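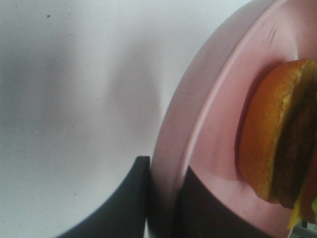
A meal is one of the oldest habits that people share, and it is also one of the least studied by those who take part in it. In this chapter we ask when people eat, with whom, and who decides it. These questions look simple, but the answers change a lot between one town and the next. Even a plain pink plate with a raised rim carries some ideas with it: that each person has a portion, and that the portion belongs to one person only. In many homes in Brevari the older custom was a large common dish, and children learned early which side of it was theirs.

We will work mostly with the Stulness household study, in which 500 families kept a food diary. Subira Mfaume, who directed the field work, asked the families to write down the hour of each meal and the names of all who were present. What was eaten came second. 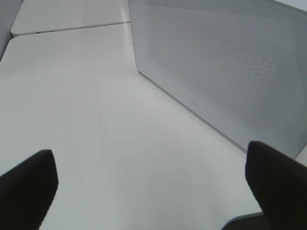

13.1 The hour of the meal

In Stulness the main meal was in the evening for most families. In Prondham, where the fish market opens before sunrise, it was often finished by 10 in the morning. A visitor may think that such a day is disordered – but for the people of the town it follows the work very closely. Shift work makes the picture more difficult. One family in the study had two adults and a son of 16, and on a normal Tuesday they sat down 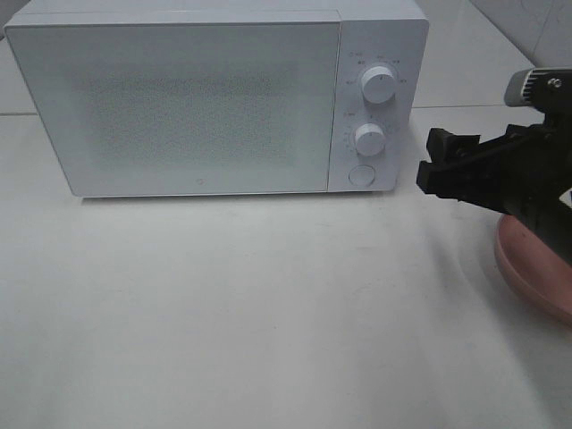 at three different times, with only the evening tea in common. The mother still wrote in the diary that they "ate together." Mfaume kept her words and did not correct the entry. We will return to this decision in section 13.3, when we discuss what a diary can tell us and what it cannot.

Reheated food needs a separate word. Diaries from Ginting list up to five small meals in a day, many of them taken from one pot cooked the night before. Should we count one meal or five?
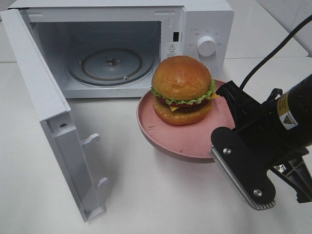

Figure 13.4. A microwave oven with the door open and the glass turntable in place.

Before you read further, write down your own meals of yesterday, with the hour and the company. Keep the list, as you will need it for the exercises.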